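How to hand wash dark clothes without fading
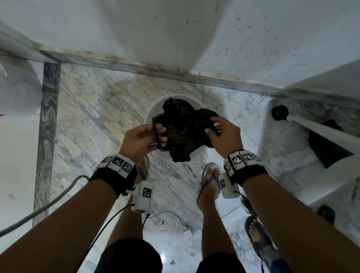 A dark patterned garment held over a white bucket.

Updated 03/02/2022

Turn the garment inside out and do up any zips. Fill a bucket with cool water, stir in two capfuls of liquid detergent for dark colours, then put the garment in.

Press it up and down for four minutes – no rubbing, as that wears the surface. Leave thick cotton a little longer.

Rinse until the water runs clear. New black items may need more than four rinses.

Roll in an old towel, press, and dry flat in the shade. In December, use an airer well away from the radiator.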